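How I Sort, Clean and Pass On a Big Pile of Used Toys

September 2020

I put this off all spring and all summer, and then one rainy weekend I couldn't get the closet door to close and that was that. If you're in the same spot, this is how I do it now. I've done the whole thing twice at our place in Jondulwood and once at my sister's, and I've gotten faster each time (the first go took me a full weekend and a lot of coffee).

What you need

A clear floor or a big table, a few shallow trays or bins, two buckets, dish soap, white vinegar, an old toothbrush, a pile of rags or old towels, a small screwdriver for battery covers, a marker, and some zip bags. I also like a mesh laundry bag for the soft stuff. I use the Telico ones with the drawstring because the zipper kind kept popping open on me mid-cycle, but any will do.

Get everything in one place first

I mean everything. Under the beds, the car, the bath, the bottom of the diaper bag you haven't used in three years. The first time I did this I went room by room, and I ended up with half a train set in the donation box and the other half in the den, and I didn't find out until the box was gone. So now it all comes to the table before I make a single choice.

Don't count it. Okay, I counted it once, building bricks and all, and got to 669 pieces, and all that did was make me want to lie down.

Do a fast sort

Go quickly here! You're only making rough heaps: hard plastic, soft and fuzzy, anything with batteries, wood, paper and card, and tiny bits. I give myself 40 minutes with a kitchen timer and I don't let myself test anything or hunt for missing parts. If I pick up a toy and can't tell where it goes, it lands in the nearest heap and I deal with it later.

Shallow trays are so much better than deep boxes for this. With a deep box you're always digging, and the small things sink to the bottom and stay there. With a tray you can see most of what you've got just by standing over it, and you can carry it to the sink in one trip.
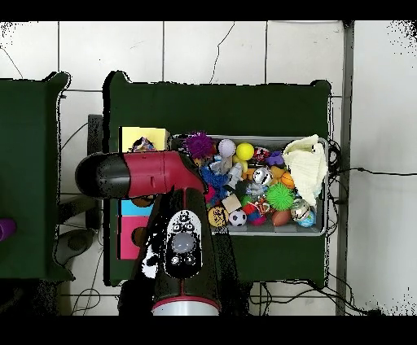

Once the heaps are made, go back through each one and split it again into keep, pass on, and done. I'm pretty strict about "done." Cracked plastic goes. Anything with a sharp edge goes. A squeaky bath toy that has black specks inside goes, and please don't try to save those, I've tried bleach and bottle brushes and the specks always come back.

For the keep pile, I ask whether it's been played with since May, or whatever month was a few months back for you. Holiday things get a pass. So does the one stuffed rabbit I'm keeping for myself, thank you.

Cleaning hard plastic

Fill one bucket with warm water and a good squirt of dish soap, and the other with plain water. Wash in the first, dip in the second, lay out on a towel. The toothbrush is for wheels, seams and those little molded faces that hold onto yogurt forever.

For sticker goo, rub in a bit of cooking oil, leave it for 11 minutes (long enough to make a cup of tea and drink half of it) and wipe it off with a rag. Then wash it again or it'll pick up every bit of dust in the house. Permanent marker is harder. Rubbing alcohol on a cotton pad gets most of it, but test it somewhere hidden, since it took the paint right off a fire truck of ours.

Let everything dry overnight. Hollow toys with a hole in them should sit hole side down, and give them a shake in the morning.

Cleaning the soft ones

Check the tag. If it's machine washable, it goes in the mesh bag on cold and gentle, and then I air dry it near a window. I don't use the dryer anymore. The fur on one of our bears melted into something like carpet, and it was never the same bear.

If there's no tag, or there's a sound box inside, I do a surface clean only: a rag wrung out almost dry, a drop of soap, small circles, then a clean damp rag. Brush the fur up with a dry toothbrush while it's still a little damp and it fluffs out nicely.

Anything with batteries

Open every cover. Yes, every one. If there's white or green crust in there, put on gloves, take the old batteries out, and dab the contacts with a cotton swab dipped in vinegar. Wipe with a swab of plain water and let it dry with the cover off. Then try fresh batteries. If it still won't go, I put it in the electronics recycling and move on with my life. Never put these in the bucket, and keep an eye out for button batteries, which should come out and go straight up high where small hands can't get them.

Passing things on

Bag up sets together and write on the bag what's in it and what's missing. "Farm set, no pig" is much kinder than letting someone else figure it out. I take ours to the Mosgate thrift store, but they stop taking soft toys now and then, so call ahead, especially this year. Books and puzzles go to the Bajwa Street swap shelf.

What's left goes back in the closet, and I put half of it up on the high shelf to trade out in a couple of months. My door closes now. I've checked it several times.

Related posts
Getting crayon off a painted wall
A puzzle storage fix that cost me 2 dollars
What to do with outgrown rain boots
Washing a car seat cover without shrinking it
My closet shelf plan, part one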